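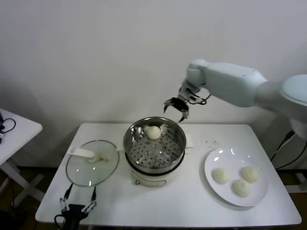

Porkham, March

By Yvette Bouchard
4 min read

After-school language club: questions parents keep asking

My son's school started a Dutch club this year and the flyer made some large promises. I sent the school a list of questions, sat in on two sessions, and wrote up what I got back. Some of it is the school's answer. Some of it is mine.

Will my child be fluent by summer?

No. The flyer says "on the road to fluency," and that road is long. The club runs for 15 sessions at 45 minutes each. My son can greet people, ask for the bathroom and name a lot of farm animals. Expect that much and you'll be fine.

Who teaches it?

Ans Nijs, who grew up speaking Dutch, and Luuk Verbruggen, who helps with the younger group. Both are good with kids. Neither is a certified language teacher, and the school only told me that when I asked a second time.

What does it cost?

The club itself is free. The Vindwood workbook is not, and the letter home calls it "strongly encouraged." I asked what happens to a child without one. They share. I'd wait a month before buying.

My child already speaks some Dutch at home. Is it worth going?

Probably for the company more than the lessons. There is one level for everybody in grades two through four. The school says stronger speakers "act as mentors." I watched one of these mentors draw horses for half an hour.

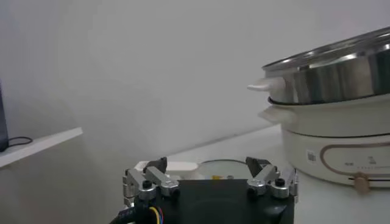
The same goes for kids who join late. They start wherever the group happens to be, and catching up is left to the parents. Ask for the word lists from the earlier sessions, which exist but aren't handed out unless you request them.

Is the Seden app required?

It's optional, and I'd skip it. The app boasts a 256-word starter list. When I went through it with my son, he tapped the right answers by remembering where they were on the screen. Ask him the word for "spoon" at dinner and he had nothing.

Doesn't learning a language make kids better at math?

The flyer says so. I asked where that came from and was told it was "widely known." Send your kid to learn Dutch if you'd like your kid to learn some Dutch.

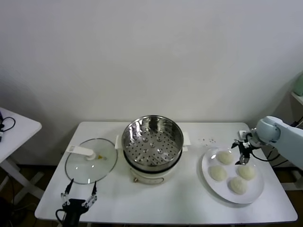

Is there any testing?

None. There's a certificate at the end, and everyone who attends gets it. I have no quarrel with that, but please don't read it as a measure of anything.

What if my child wants to quit?

Email the office before the next session. There is no penalty, whatever the sign-up form seems to suggest about "commitment."

3 comments

King-fai Yu
Bit harsh on the app. My daughter likes it. She can't say much yet, I'll give you that.

Pieter Maes
Is the workbook the same one as last year? We have a used one with only the first few pages filled in.

Yvette Bouchard
Pieter, same cover, but I haven't compared the insides. I'd ask Ans before you pay for another.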